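Buretti opens up its gripper set-up routine, simulated cell and all

For immediate release, Friday

Hello from Buretti! I'm Yamuna Salian and I look after one gripper cell here, which mostly means I'm the person who gets rung up when it picks something up crooked. From this month we're giving away the set-up and care routine I use for it, free to anyone running a Hurkodeck cell, and I've been asked to write the release myself instead of having it tidied up into something grander. So this is me, with a mug of tea, telling you what's in it.

The cell is a plain one. It has a single arm and a two-finger gripper, with a wrist camera looking out past the fingers and a controller from Oshima that sits in the cupboard underneath (and yes, the cupboard door needs to stay shut, the fan filter clogs up otherwise). It went in two years ago. The counter on the controller passed 2207 cycles last week, so it's hardly a workhorse, but it gets changed over to new jobs all the time and that's where set-ups go wrong.

My routine starts with the fingers. Wipe both pads with a lint-free cloth and look at them side by side under a decent lamp. Close the gripper slowly with nothing in it and watch the faces come together. If one edge touches first, slacken the finger screws, close it again at low force and let the faces settle, then nip the screws up a little at a time, swapping sides. I used to do one side fully and then the other, and I spent a whole afternoon chasing a tilt I'd put in myself!

Then there's the camera check. Open the fingers wide, grab a view and compare it with the one you saved at the last service. If the fingers have wandered in the view, something has shifted, and nine times out of ten it's the bracket, so check that before you go anywhere near the calibration page. I have recalibrated around a loose bracket. Please don't.

The part I'm most pleased with is the simulated cell. We built it with Cendmont, and it lets you try the wrist view and the finger opening on screen before the real arm moves at all. You can load your own finger shapes, put them over different objects and surfaces, and see how much of the job the gripper hides from the camera.

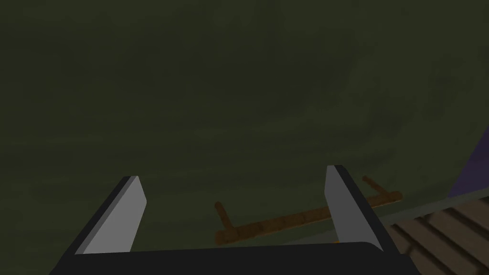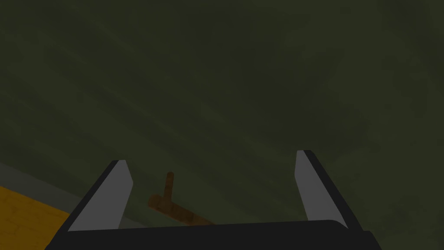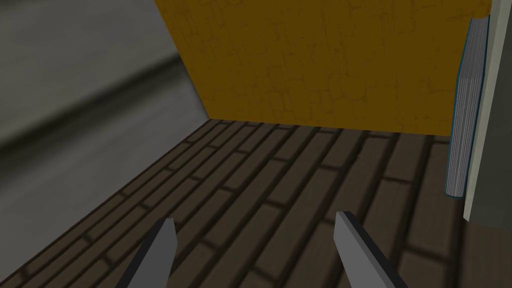

Wrist views from the simulated cell. The first two have a brown wooden piece between the open fingers, the third has the fingers open over a brick-patterned floor.

I run about 200 simulated approaches after any finger change and then go through the misses over lunch. Mostly it's the approach angle. Sometimes it's a number I typed in wrong, and it's much nicer to find that on a screen than with a bent finger in my hand.

The routine also has a greasing page, a cable page (look at the bend by the wrist, it's always the bend by the wrist) and a blank log sheet. Full service is every 3000 cycles, with the pad wipe and camera check at every changeover. If your cell is in a dusty room, do the filter more often than I say.

The whole pack is on the Buretti support pages now, under Hurkodeck, and the simulated cell is in the same download. If you get stuck, write to the support desk and put my name in the subject line. I'm in most mornings and I like hearing about other people's cells, especially the awkward ones.

Press enquiries: Yamuna Salian, Buretti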